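4 Einrichten des Arbeitsplatzes

Dieser Abschnitt richtet sich an Beschäftigte, die in den Häusern Prulness und Cairns einen höhenverstellbaren Tisch der Reihe Treltera erstmals in Gebrauch nehmen. Für fest montierte Tische gilt Abschnitt 6.

4.1 Tischfläche und Rückwand

Die Tischfläche ist in Weiß ausgeführt, die Wandverkleidung in brauner Holzmaserung. Andere Ausführungen sind bei der Hausverwaltung zu beantragen.

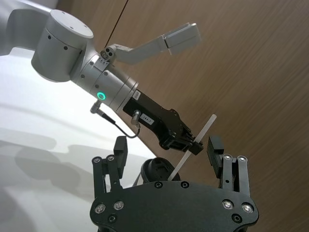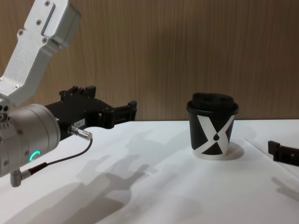 4.2 Aufstellen des Tisches

1. Prüfen Sie anhand des Lieferscheins, ob alle Teile vorhanden sind. Fehlende Teile sind vor Beginn der Montage zu melden.

2. Stellen Sie den Tisch so auf, dass zwischen Tischkante und Wand ein Abstand von 100 mm verbleibt. Heizkörper und Lüftungsgitter dürfen nicht verdeckt werden.

3. Richten Sie die Stellfüße mit einer Wasserwaage aus. Beginnen Sie am Fuß mit dem höchsten Bodenpunkt.

4. Führen Sie das Netzkabel durch den Kabelkanal an der Unterseite. Das Kabel muss auch in der obersten Tischstellung ohne Zug liegen.

VORSICHT: Quetschgefahr. Während der Höhenverstellung dürfen sich weder Hände noch Gegenstände zwischen Tischplatte und Gestell befinden.

4.3 Inbetriebnahme der Höhenverstellung

1. Stecken Sie den Netzstecker ein. Die Anzeige am Handschalter zeigt drei Striche.

2. Halten Sie die Abwärtstaste gedrückt, bis die Tischplatte die unterste Stellung erreicht hat und kurz zurückfedert. Der Referenzlauf ist damit abgeschlossen.

3. Fahren Sie die gewünschte Arbeitshöhe an. Die höchste zulässige Stellung beträgt 1.229 mm; an Plätzen mit Hängeschrank ist sie auf 1.148 mm zu begrenzen.

4. Drücken Sie die Taste M und anschließend eine der Zifferntasten, um die Höhe zu speichern. Ein vorhandener Speicherwert wird dabei überschrieben.

Hinweis: Erscheint die Meldung E4, ist der Motor überhitzt. Lassen Sie den Tisch 20 Minuten ruhen und wiederholen Sie den Referenzlauf.

4.4 Beleuchtung

Die Leuchte Tollska wird seitlich angebracht, bei Rechtshändern links, bei Linkshändern rechts. Der Abstand des Leuchtenkopfes zur Tischplatte soll 400 mm nicht unterschreiten. Blendungen auf dem Bildschirm sind durch Drehen des Leuchtenkopfes zu beseitigen.

4.5 Abnahme

Die Einrichtung ist auf dem Formblatt zu bestätigen und der Hausverwaltung, z. Hd. Frau Oriana Riquelme, zuzuleiten. Rückfragen werden dienstags ab 9 Uhr entgegengenommen. Änderungen an Gestell oder elektrischer Anlage bedürfen der schriftlichen Zustimmung der Hausverwaltung.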